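Subject: Re: [grippers] Jaw drift after firmware update, cloth tasks

On Wednesday the Motance support desk wrote:
> We have reviewed the logs and believe the width error comes from
> uneven wear on the finger pads. Please replace both pads and
> recalibrate. The update itself does not touch the width estimate.
> Zenik users have reported no problem of this kind.

I don't buy it. We changed both pads in March, long before the update, and the drift started the same afternoon the new firmware went on. Worn pads don't wear out in one lunch break.

For those who missed the start of the thread: we run the hand-held units on folding and picking up clothes, mostly on ordinary desks at home. Out of 2000 recorded grasps, 700 have a closing width that can't be right. The log says the fingers are shut tight when there is a thick fold of fabric between them. Any policy trained on that will learn to squeeze air, or to drop the sweater halfway. 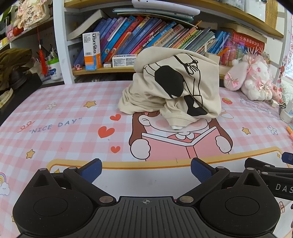
I also ran the dull test, opening and closing on nothing, 20 cycles with the old firmware and 20 with the new. Old one comes back to zero every time. New one creeps, and it creeps in the same direction on both units. If that's wear, I'd like to know how a rollback cures it.

The Mokov script that is supposed to flag bad widths passed every one of those files, by the way. It seems to check that a number is there and not much else. And "no reports from Zenik users" tells me very little until someone says how many of them handle cloth.

Has anyone besides the Adjei lab rolled back? Please post your zero readings before and after, raw, without the smoothing. Until I see some, our units stay on the old version and the 700 files stay out of the training set.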